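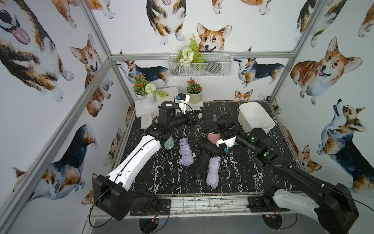 Two arms, a pile of umbrellas and more corgis than the budget strictly called for.

I have now read three quotes for a second cell, and I still can't tell you what a second cell costs. I can tell you what the people selling them would like it to cost.

Some background for anyone who skipped the last post. We are a small shop. We have one two-armed cell, and it spends its days on soft, awkward things: folded umbrellas at the moment, towels before that. Lerato Mathebula runs it and I sign for it. In the spring she asked for another one so she could set up a new task without tearing down the old one. Reasonable request. I said I would look into it, and I have been looking into it ever since.

The first quote came from Ploro. Their line for the frame and table was $2298. I have nothing against a good frame, but ours is aluminum bar, three walls and a tabletop, and Lerato put the walls up herself with a rubber mallet and some swearing. I asked what the extra money bought. The answer was "rigidity." I asked how much more rigid, compared to what, and the salesman said he would get back to me. That was on a Tuesday. I've had two newsletters from them since.

Stindis quoted $2223 for the same line, which looks like a saving of $75 until you get to page four, where shipping lives. Page four also has a "commissioning day" that you can't decline. I tried to decline it.

Neither quote included the small stuff, and the small stuff is where our first budget went wrong. When I went back through the receipts for cell number one I found 52 separate purchases after the "complete system" had been paid for. Cables, mostly. Longer cables to replace the cables. Brackets for the wrist cameras. Connectors, and then the other kind of connectors. A basket. Umbrellas, in four colors, because if you only ever practice on black ones you learn very little about the mint green ones. Two potted plants, a wire basket of fake flowers for the back wall, and the corgi paper.

Yes, I questioned the corgi paper. Lerato's case was that a plain gray box teaches you how things go in a plain gray box, and that real rooms have junk in them and stuff on the walls. I think that's probably right. I'd feel better about it if anyone could show me a number. For the price of the paper I let it go, but I notice that every vendor has now picked up the same argument, and theirs comes with a "scene variation package" priced like furniture. It's wallpaper. Buy wallpaper.

Then there are the grippers. Radek Hudec, who used to be in purchasing and now mostly tells me what I did wrong, thinks we should hold off on the arms entirely and put the money into fingers. Umbrellas are a good argument for his side. The fabric bunches, the dark ones pile up into one big lump, and picking one out of the heap is a different job from picking one off a bare table. Sýkora sells a finger set that is supposed to help. Their sample video shows it lifting a single umbrella, neatly rolled, from a clean surface. I wrote and asked for the heap. They sent me the same video in higher resolution.

Cadelitz, to be fair to them, did lend us a set for 21 days and didn't call once during that time. I'm not going to review it here – we changed too many other things the same month for me to trust my own opinion – but lending the thing out is how I'd like everybody to sell it.

So where does the plan stand? This is what I've told Lerato:

No second pair of arms this year. A second frame, bought as bare bar and cut to the same size as ours, so the walls and the mounting rail can be swapped over. One spare of every cable we have replaced more than once. A fixed sum for props, which she can spend without asking me, on the condition that I never again have to approve an umbrella.

She thinks the frame without arms is half a decision, and she may be right. Swapping arms between two frames means unbolting both bases and setting everything up again, and she has done that enough times to know how long it takes. I haven't, and she has offered to let me try.

If you've bought a second cell and you kept your receipts, including the boring ones, please write to me. I don't need the brochure price, I have plenty of those. I want to know what you had paid by the end of the first year, and how much of it was cable.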